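Search this site: Enter keywords Go

Print this page | E-mail to a friend

The Drokik cordless vacuum, after one shedding season

I've been putting off this review because I wanted to get through July with the dog before saying anything, and July with my dog is a serious test. She's a big double-coated mutt and she sheds like it's her job. My old Runier upright finally gave up on the stairs, so I went for the Drokik, which cost me 395 dollars (ouch, I know).

First impressions were good! It's light enough that I can do the whole staircase one-handed, and the head swivels under the couch without me getting down on my knees. On the low setting I got 21 minutes out of a full charge, enough for the downstairs and most of the hall. On the high setting it's more like six, and that's pretty stingy for the money.

Hair pickup on the rug is great. On bare floors it's a bit fussier, and if you go too fast it pushes the bigger tufts along in front of it, so slow down around the baseboards. Kibble it handles fine. I do pick up the chew toys first, after one went under the head and stopped the brush dead.
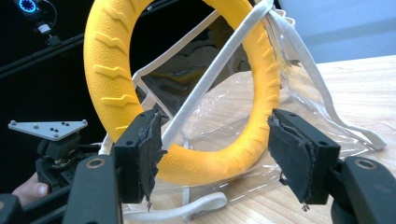
Yellow ring toy, "enjoy dogs" on the side

Now the bin. It's small! I empty it twice per cleaning, and the little flap at the bottom opens with such a snap that you want to be holding it well down inside the trash can. My neighbor Catinca has the same model and does hers out on the porch, but she doesn't get the wind we get.

The filter rinses out under the tap. The booklet says to let it dry overnight and I'd give it longer, mine still felt damp at breakfast. A spare is 20 dollars and I'd just buy one with the machine.

Noise: the dog leaves the room on high and sleeps through low. My husband wishes it had a headlight like the Prala his mother has. I don't miss it.

Would I buy it again? Yes, but I'd wait for a sale, and I'd want a second battery for the upstairs.

Contact us | Copyright Gheorghița Avram | Back to top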